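The Coat Check at Harkmont

Short fiction

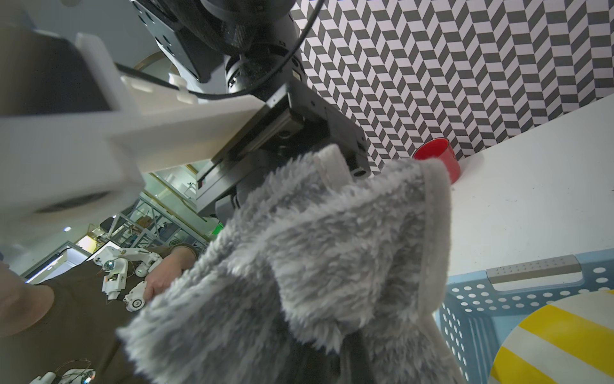

Gray fleece, held up by the gripper.

The coat check at the Harkmont theater closed at eleven, and by ten past I had one coat left on the rail. It was a man's coat, dark wool, with ticket 70 pinned to the collar. I waited until the lobby lights went down. Then I hung it in the back with the umbrellas and went home.

It was still there the next night, and the night after that. The rule was that we kept things for a month and then they went to the church in Uvard. I wrote the number in the book and forgot about it until the end of November, when my supervisor told me to clear the back room.

I checked the pockets before I bagged it. You have to do that. There was a bus ticket from Rornberg, one way, and a door key on a loop of green string. In the inside pocket was an envelope with 700 in cash and a slip of paper that said "for the roof, as agreed."

I sat down on the step stool and counted the money a second time. I was behind on my rent by almost exactly that much. I am not going to pretend I didn't think about it. I thought about it through the whole first act, with the envelope inside my sweater, and when people came down for their coats at intermission I gave two of them the wrong ones.

The bus ticket had the name of the stop on it, so on my day off I rode out there. The trip took over three hours, with a change at Surdu, where the station cafe was shut and the driver stood outside smoking until it was time to go. I carried the coat on my lap in a grocery bag.

Rornberg is one street and a grain store. I asked at the store whether anyone was having a roof done. The woman at the counter said half the town needed one, but there was a house past the bridge with a blue tarp on it, and had been since spring.

The key fit the door. I only tried it to see, and then I took it out again and knocked.

An old woman opened it. She looked at the bag, and at the sleeve hanging out of the bag, and she said, "Where is he?"

I told her I didn't know. I said he had left it at the theater.

"He doesn't like the theater," she said.

She made me tea. There was a bucket in the hall and another on the stairs. I put the envelope on the table and she moved it to one side to make room for the sugar. She asked what the play had been, that night, and I told her as much of it as I could remember - I only ever heard it through the doors. She wanted to know if it had a happy ending. I said people usually came out talking.

The last bus went at five. She walked me as far as the bridge, wearing the coat, which came down past her knees. The key was still in my pocket when I got to Surdu. I found it while I was looking for my fare.

I mailed it back with a note. In the book at work, beside number 70, I wrote "collected."

Last updated June 11, 2021

Filed under: Fiction, Short Reads

More stories
The Second Ferry
What the Piano Tuner Left
Snow on the Uvard Road
A Room Over the Bakery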